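How a Cardboard Box Is Made

A cardboard box starts as one flat sheet. The sheet is printed, cut, folded and glued. The maker calls the flat shape a blank. If you open a small box carefully along its glued seam, you get the blank back.

What the parts are called

Panel: a flat side of the box. A long box has four long panels.
Flap: a short piece that closes an end.
Crease: a line pressed into the card so that it bends in the right place.
Glue tab: a thin strip along one edge. It sticks to the opposite panel and turns the sheet into a tube.

Printing comes first

Ink goes on while the sheet is still flat, because a printing machine cannot easily reach around corners. The wide panel usually gets the pattern. The narrow panel gets the small print and the barcode. On a narrow box, a line of words may be turned sideways so that it fits along the length.

The box below has red plaid on its wide face, with a plain white label near one end. The barcode is on the silver-gray side.
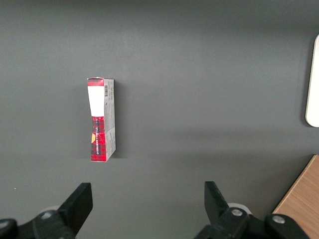 What the barcode does

A barcode is a row of dark bars and light gaps. A scanner shines light on it. Dark bars reflect little light and gaps reflect a lot. The scanner turns this difference into a number, and the store's computer looks the number up.

Why corners wear out

Card is made of layers of paper fibers pressed together. At a corner, creases meet and the fibers have already been bent. A knock there bends them again, and the corner crumples. Flat panels spread a push over a larger area and last longer.

Try it

You need an empty box, a ruler and a pencil.

1. Find the glue tab and peel it open slowly.
2. Lay the blank flat, printed side down.
3. Draw over every crease with the pencil.
4. Measure the widest panel and the narrowest panel. Write down both numbers.
5. Fold the blank again with the print on the inside.

Text: Nelli Ahonen. Checked by Gregor Gillies.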